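Wemwood Parts and Returns
Ticket 298
Product: Getwood cup and piece set, white cup, yellow pieces
Bought from: Tkachuk, Trorkham store
Status: Closed
Opened: June

1. Problem as reported

Customer has two complaints. First, some of the small yellow pieces will not stay upright on the tabletop. They lean and then go over, usually within a few seconds of being let go. Second, the white cup has dots in the bottom and the customer wants to know if they are holes. The old cup from the same store had a plain floor. Fine dust from the pieces has been turning up on the table, and the customer thinks it may be coming through the cup.

Set contains 76 yellow pieces. Customer says 11 of them fall over and the rest are fine. Nothing missing from the box.

2. First reply from support

Asked the customer to stand one of the good pieces on the table with nothing touching it, rounded end up, and send a picture with the cup in the same view so we could look at the cup floor. Also asked what the table surface is and if it has been cleaned with anything oily.

3. Customer reply

Table is dark and smooth. Wiped with a damp cloth only. Customer says the table has been checked with a level in both directions and is fine. Picture attached.

The yellow piece is standing by itself in the open part of the table, past the cup. The cup is at the lower left with the rim toward us, and the inside is visible down to the floor. There is a faint round pattern of dots on it. From the picture I can't say if they go all the way through.

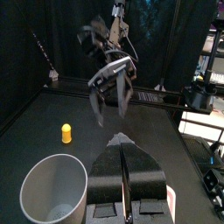
4. Checks on the cup

Sent the customer this test, to be done over a sink:

Empty the cup and wipe the inside. Put in enough water to cover the floor. Leave it for two minutes on a folded paper towel. Lift it and look at the towel.

Customer did it twice. Towel dry both times. So the dots are in the surface only and nothing is getting through. Checked with the product desk and they confirmed that the newer cups have a textured floor and the older ones are plain. Both are current stock and the set number on the box is the same for both, so the store would have had no way of telling them apart. Asked for a note to be added to the product page.

5. Checks on the pieces

Asked the customer to take the ones that fall and look at the flat end under a lamp. Most had a small raised nub left over from molding, off center. A couple had nothing visible.

Customer rubbed one of the nubs down on fine sandpaper laid flat on the counter, a few light strokes. The piece now stands. Did the same with the others that had a nub and they stand too.

The 2 with no nub still lean. Customer set them on a sheet of glass and they rock, so the end is not flat. Sanding would probably take too much off. Told the customer to stop there and keep them aside.

6. Dust

Asked for the color of the dust. Yellow. Before the sanding, the customer had been shaking the cup to mix the pieces, so they had been rubbing on each other and on the floor of the cup. Suggested rinsing all the pieces in a strainer, drying them on a towel, and washing the cup with dish soap. Customer reported back the next morning that there was no new dust on the table.

7. Replacement

Two yellow pieces sent from Trorkham by regular mail, no charge. No return needed for the bad ones. Customer was also offered a plain-floor cup and said no, the one they have is fine.

8. Closing note

Pieces arrived and both stand. Nub reported to the product desk with the box code. Closed at 4:40 p.m.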